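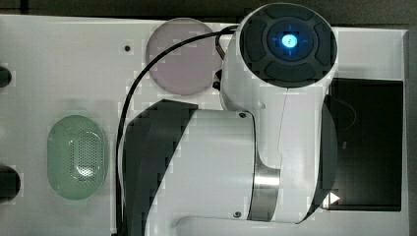
Shiny is a funny sort of word. It isn't a color, you can't pour it into a jar, and yet everybody knows it when they see it, especially magpies and little brothers. What you're noticing is light bouncing. Light travels in straight lines until it hits something, and then a lot of it bounces off again, like a ball off a wall. If the wall is very smooth, the light bounces away neatly. Look at the silver band on the white arm: the metal is brushed, so the light shows up in streaks running up and down. Brushed metal is covered in tiny scratches. They were put there on purpose, so please don't try this on the family car.

Smooth, bumpy and in between

A mirror is about as smooth as things get at home. Light comes off it in such good order that you can see your whole face, including the toothpaste. A sheet of paper feels smooth too, but to light it's a heap of tangled threads. The light hits a bump here and a dip there and goes off in every direction. Grown-ups call this scattering. It's also what happens to a bag of peas when you open it from the wrong end.

You can turn one kind of surface into the other. The sandpaper in our cupboard goes up to 2000, and the bigger the number, the finer the grit. Rub a dull pebble with coarse paper, then finer, then the finest, and the bumps get smaller and smaller. Your arm will get tired well before the pebble does.

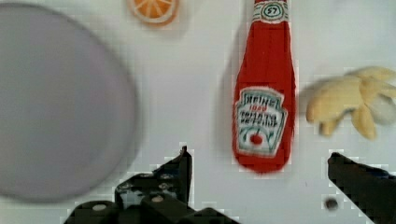 Wajid Bangash wanted to know why a pebble looks shiny when it's wet and goes dull as soon as it dries, and whether the sea was cheating. It is, a bit. Water fills in the little dips and makes a smooth skin over the top, so light bounces off the water in a tidy way. When the water dries up, the bumps are back, and you've carried home a bucket of gray rocks.

So why isn't paper a mirror?

White things bounce back nearly all the light that lands on them, and so does a good mirror. The difference is in the tidiness. A mirror keeps the picture together. White paper sends back just as many colors, all shuffled, and your eye gives up and says "white." Block some of the light with your hand and you'll get a shadow, which works beautifully on white and needs no batteries. 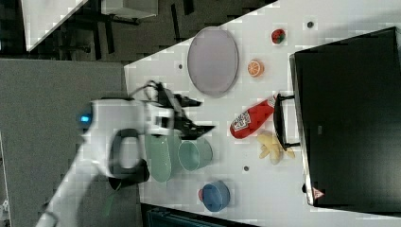 A shadow on a white tabletop.

Try it yourself

You need a spoon, a piece of kitchen foil and a dark room. Shine a flashlight at the foil and look at the ceiling. Now crumple the foil, flatten it out and shine the light again. Then look at yourself in the bowl of the spoon. You'll be upside down. Turn the spoon over and you'll be the right way up, with a much larger nose than you remember.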